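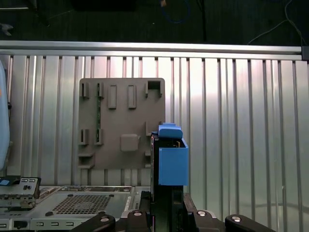 Painel nervurado com a placa de montagem, calha superior de alumínio.

Reunião técnica da bancada de montagem, Ollora
Domingo, início às 14h30
Presentes: Humaira Naqvi (coordenação), Naveed Kakakhel, Serpil Şimşekoğlu, Junaid Awan (ata)
Ausente com justificação: Saqib Kiani

1. Ata anterior
Aprovada com uma correção: no ponto 3, onde se lia "placa Bratis" deve ler-se "placa Skistik".

2. Placa de montagem
Naveed apresentou o estado da placa fixada ao painel de alumínio. Os clipes do lado esquerdo mantêm-se em dois pares, superior e inferior, com a tira de circuito verde a passar na vertical entre eles. Serpil considera que a folga entre os clipes e a tira deve ser medida antes de qualquer revisão do desenho. As duas barras verticais em relevo ficam como estão. Quanto à moldura quadrada do canto superior direito, Humaira pediu que a cota interior passe a constar do desenho, omissa na versão atual.
Discutiu-se a aba saliente do lado direito. Junaid propôs encurtá-la; Naveed opôs-se por a peça servir de referência no gabarito Rind. Sem consenso. Passa à próxima reunião, com medições.
Decisão: imprimir 2 placas de ensaio com a geometria atual e registar o desvio de cada clipe.

3. Calha e painel
A calha horizontal sobre o painel não será substituída. Serpil pediu verificação do aperto ao longo de todo o comprimento e da tampa da extremidade direita. A reflexão da luz na metade direita do painel dificulta a leitura visual do alinhamento; Junaid vai ensaiar uma luminária mais baixa, a 300 mm da bancada.

4. Computador de secretária aberto
Ponto introduzido a pedido de Saqib, por mensagem. Pretende-se fechar a ficha de inventário do computador com os dados da fonte de alimentação.

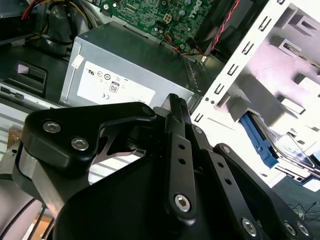 A etiqueta regulamentar branca tem as marcas UL e CE e o logótipo de eficiência 80, a transcrever para a ficha. O texto cinzento miúdo deve ser lido diretamente na etiqueta, com lupa, e conferido por uma segunda pessoa. Serpil lembrou que a grelha de ventilação da fonte tem de ficar desobstruída e pediu um afastamento mínimo de 200 mm a qualquer cablagem solta da bancada. Aprovado.
Naveed perguntou se a ficha deve incluir também o autocolante branco pequeno. Humaira respondeu que sim, no campo de observações.

5. Consumíveis
Aprovada a compra de parafusos e abraçadeiras, até 415 euros. Serpil envia a lista à Bratis.

6. Ações
Naveed: placas de ensaio e registo de desvios.
Serpil: aperto da calha, lista de compras.
Junaid: ensaio da luminária, cota da moldura no desenho.
Saqib: ficha de inventário, com conferência de Humaira.

Sessão encerrada às 15h50. Próxima reunião em setembro, data a confirmar por Humaira.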